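February, map notebook, Lillerier build

Starting a new page because the old one got coffee on it and Deming wants these in the shared folder anyway.

Compiled the full map overnight. Lighting pass finished, no leaks, which is the first time since the canal went in. Loaded it at 9 am and walked the whole loop. Notes as I went, not in order.

North gate still too open. You can stand on the customs house roof and see the flag room door, the bridge and half of the market. Guoqing says leave it, snipers need one good perch. I say one perch, fine, but not one that sees three routes. Compromise: raise the parapet on the market side, keep the bridge view. Will try tonight.

Bridge: bots fall off. Every time. They path along the rail and then drop in the canal and swim in a circle till somebody shoots them. Checked the nav nodes, two of them are floating over the water from before I moved the east bank. Deleted, rebuilt, still falling. Must be a third one somewhere. Look under the arch.

Canal water is the wrong height by one step. You can't climb out on the west side without jumping twice. Chenxi got stuck there in the last playtest and was very polite about it. Lower the quay or add a ladder. Ladder is quicker. Ladders are also ugly and the bots ignore them. Quay it is, then.

Grornesier tower, the big one in the middle: took out the spiral stair and put in a straight one with a landing. Framerate on the top floor went from bad to ok. The windows were the problem more than the stair I think, every window was looking at the whole town. Boarded up the south ones. Negin hates the boards, says it looks like we ran out of textures. Told her it's a war. She is making me a shutter model.

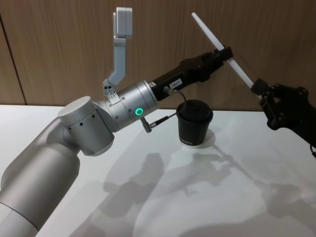
Playtest at 2 pm, full server, both teams. Ran capture the flag, then a round of team deathmatch because people asked. Result of the CTF lopsided again, blue side wins the opening rush nearly every time. Timed it with Deming on voice: blue spawn to middle is shorter by a couple of seconds, not much, but it means blue has the tower stairs before red is out of the alley. Options:

- push blue spawn back behind the bakery
- open a second door in the red alley
- both, a little

Going with the door first. Moving spawns breaks the nav again and I can't face it today.

Things people said, copied from chat before it scrolled:
"where is the rocket"
"nice sky"
"why is there a piano in the sewer"
"is red supposed to be this hard"
"stuck behind the barrels by the pump house"

Barrels: clip brush is missing on one side. Add. The piano stays.

The sewer route isn't being used. 17 players and I saw one go down there all afternoon, and that was Guoqing, who helped build it. Entrance is too dark and it looks like decoration. Put a lamp over the grate, maybe an armor pickup just inside so there's a reason. Ruxandra's idea was to make the sewer come up inside the tower cellar instead of behind it. I like that but then red needs the same thing on thier side or the balance gets worse. Sketch both before touching anything!!

Sound: Negin's new ambient loops are in. Canal one is great. Market one has a click where it loops, you hear it every time in the quiet bits. She knows. Wind on the customs roof is way too loud, turned down to 80 percent and it's still loud. Try lower.

Textures: the brick set from the Irkwood map is everywhere now and it's starting to show. Side streets all look the same and people get lost, two of the testers couldn't find their own base. Plan is red side keeps brick, blue side gets the plaster set, middle gets the gray stone. Qiu fonts on the street signs are too thin to read at low res. Bigger or bolder, ask Ruxandra which.

File size: almost 80 MB packed. Too much for the download server, people give up halfway. Half of it has to be the sky and the unused Irkwood stuff that the packer pulls in. Need to clean the asset list by hand. Boring. Chenxi offered. Yes please.

Also the readme still says "version 1" and thanks somebody who left the team. Fix befor anything goes out.

Evening. Red alley door is in, opens onto the fish stalls. Ran the rush a few times alone with bots. Red reaches the stairs at the same moment as blue now, or near enough. Bots also found the door without me touching the nodes, no idea why, not asking.

Third bad node was under the arch. One bot still fell in. It was carrying the flag.

To do next: parapet, quay, barrels, lamp, signs. Recompile with fast lighting, not full, I need the machine.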